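Print this item | E-mail this item

Youth football: Kondau trial day returns to Irnville

Villalobos FC will hold its under-15 trial day in Irnville again this February. The club is offering 30 places on its spring training squad, open to players from Irnville, Nevuvport and the villages in between. Entry is free, but every player must be registered by a parent or guardian.

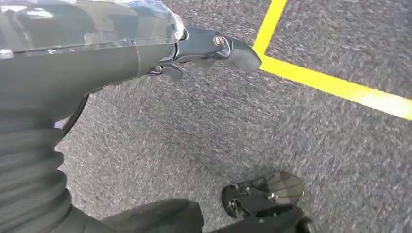
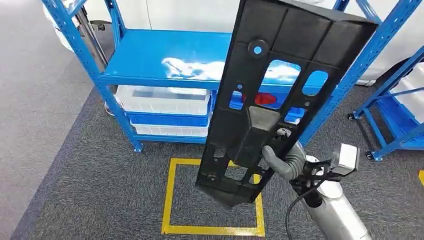
How the day will run

Gates at the Kondau ground open at 9 am and the first group starts at 9.30. Players will be put into groups on arrival and given a numbered bib. Each group does a short warm-up, a passing drill and then two small-sided games. Goalkeepers are seen separately on the lower pitch.

Last year the coaches were criticised for sending some players home after one game. This time everyone plays both games before any decision is made. Names of those selected will go up at the clubhouse and will also be e-mailed to families.

What to bring

Boots with moulded studs, shin pads, a drink and a packed lunch. Metal studs are not allowed on the upper pitch. The tea bar will be open until 2 pm.

Travel from Nevuvport

A coach will leave the bus station at 8 am and return when the last game has finished. Seats must be booked with the registration form. The club has set aside 3000 for travel and kit, and families who need help with boots should tick the box on page 2.

Comments

nevuv_mum: Can 11 year olds enter, or is it only the older ones?

Leftback: Glad they changed the one game rule. My lad barely touched the ball last time.

T.R.: Is there parking at the lower pitch? The top car park was full by nine last year.

Contact the newsletter | © Irnville Sports Newsletter | Back to top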